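Home | Sites | Staff Council | Minutes | Policies | Contact

This site uses cookies to remember your language and sign-in status. Accept | Manage settings

Rumik packing site – Joint Working Group on Automation
Minutes of the April meeting

Held Tuesday, 2:00 p.m., upstairs meeting room. Present: site management (two), packing floor representatives (three), maintenance, quality, and the Bouchard integration lead. Apologies from payroll. The packing supervisor took the chair.

1. Minutes of the previous meeting
Accepted with one correction. Item 4 should read "second shift", not "both shifts". Action on locker relocation carried forward.

2. Status of cells
Bouchard reported that Cell 1 has been in regular use on first shift since the last meeting. Cell 2 remains on trial work only. Cell 1 handled 3,219 bags in the reporting period, of which 204 were passed to the manual bench. The main causes recorded were slider not found, slider gripped off center, and film caught in the fingers. Quality asked that the third cause be split into "film caught, bag usable" and "film caught, bag scrapped". Agreed.

Floor representatives noted that the 204 bags were finished by hand by the same two bench positions. This work is not shown in the bench rate. Management accepted that it should be. The rate sheet will carry a separate line for bags returned from a cell, starting with the next period.

3. Job content on the bench
The bench now receives mixed returns and short orders only. Representatives reported that the work is less repetitive but harder to pace, as returns arrive in groups. Two operators have asked for the returns tray to be emptied at fixed times. Maintenance has no objection provided the cell is paused from the panel and not by opening the guard.

Management confirmed that no bench position will be removed while Cell 2 is on trial. Representatives asked for this in writing and for a statement of what follows the trial. The first was agreed. On the second, management said the staffing plan depends on the Flostach order and could not be given at this meeting. Representatives asked that their objection be recorded.

4. Training
14 operators have completed the basic cell course (start, stop, clear a jam, log a fault). The recovery course, which covers moving the arms by hand guide after a fault, has not yet been scheduled. Until it is, only maintenance may move the arms. Floor representatives pointed out that maintenance cover ends at 6:00 p.m. and that a fault after this time stops the cell for the night. Bouchard will provide two course dates. Time spent on courses is paid at the normal rate, including for part-time staff.

The pay grade for trained operators was discussed. The current grade description refers to "machine minding", a term left from the old sealing line. Payroll to propose new wording.

5. Zipper bag handling
Bouchard went through the two-sided grip on the slider. The slider has to be held from above and below while the bag is thin and free to move, and small errors in the approach push the film aside. Present speed is below that of an experienced packer. 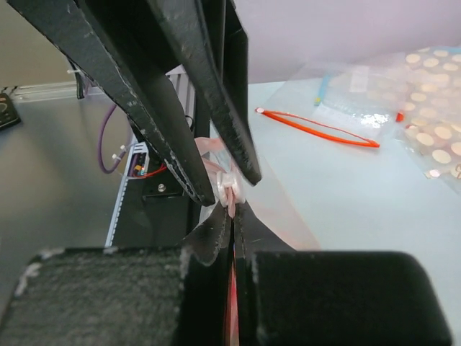
The target for release to regular use is 1,000 consecutive cycles without manual recovery – the longest run to date is well short of this. Quality asked whether the target applies per bag type. Bouchard had assumed one target for all types. After discussion it was agreed to set it per type, beginning with the plain clear bags. Printed pouches will follow.

Maintenance reported wear on the finger surfaces and asked for a replacement interval. Bouchard will propose one. Spare fingers to be held in the site store, as the last set took too long to arrive from Fanance.

6. Logging and data
Representatives asked whether cell logs identify the operator on duty. Bouchard confirmed that the fault log stores a badge number. Management stated that it is not used for individual performance. Agreed to replace the badge number with a shift code. The change requires a software update and a short stop.

7. Any other business
Noise from the compressor near the break area – maintenance to check the mounts. Signs on the Cell 2 guard are still in the old layout.

Actions
Rate sheet, separate line for returns: management
Written confirmation on bench positions: management
Recovery course dates: Bouchard
Grade wording: payroll
Finger replacement interval: Bouchard
Spare fingers to site store: maintenance
Shift code in fault log: Bouchard
Locker relocation (carried forward): management

Meeting closed 3:25 p.m.

Previous | Next | Back to Minutes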